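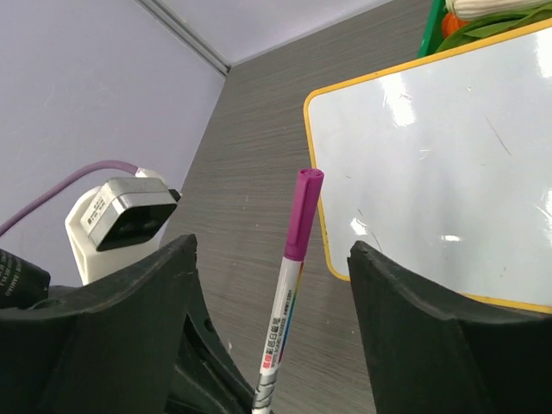

My neighbors keep asking me when the robots are coming to fold their sheets, and I keep disappointing them, which I feel a little bad about because they're nice people and they usually ask while handing me something to eat. What I tell them is that a machine learns a chore the way a kid learns to tie a shoe, by going over it again and again with somebody patient close by. And patience is expensive.

At Wekwood we spend our mornings on small jobs like writing on a board with a marker. The plan for January calls for 3000 examples of them. I used to think that number was the whole story. I've changed my mind, and I'd like to make the case for fewer examples, gathered with a lot more care.

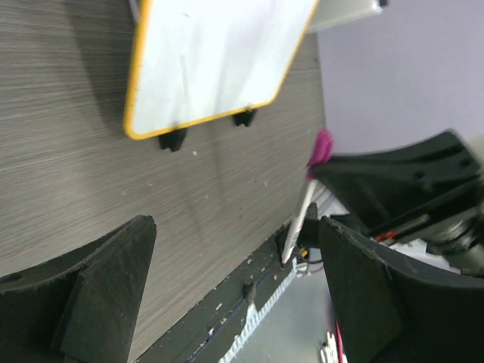 *Marker up, with the little yellow-edged board still waiting for its words.*

The trouble with chasing a big number is that you start to help it along. You set the board down in the same spot because that spot works. You toss out the clumsy tries and keep the pretty ones, and before long you have a great heap of recordings that all say the same thing. I would trade 40 of those for 10 where something was a bit off and the arm had to find its way back. The clumsy ones are where the learning is, if you ask me (and you did keep reading!).

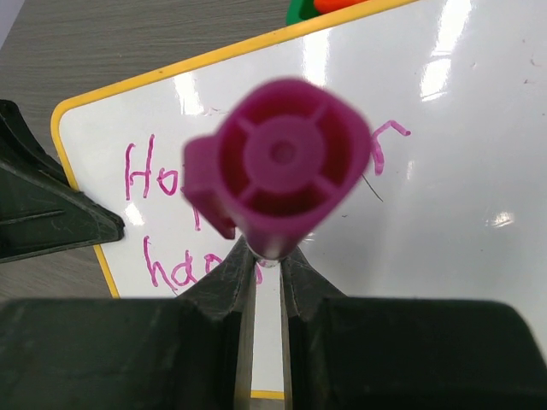 Amrani wrote to me that this is all very sweet but it doesn't scale, that a big enough pile evens out its own mistakes, and that picking through examples by hand just bakes in the picker's taste. It's a fair point, and I chewed on it for a good while. My taste does get in. But so does the taste of whoever decided where the table goes, and I'd sooner have mine written down where people can argue with it.

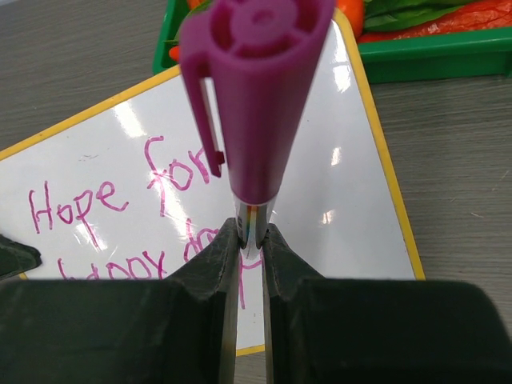

I also think we owe these systems some ordinary mess. Flat, spotless test tables teach a machine about flat, spotless tables, and I have yet to visit a home that has one. Give it a shiny board with glare on it and a tray of colorful odds and ends right behind, and let it write "Hope for" in wobbly pink letters in the middle of all that. I'd save that one before I saved 27 tidy ones, and I'd put a note with it saying where the light fell.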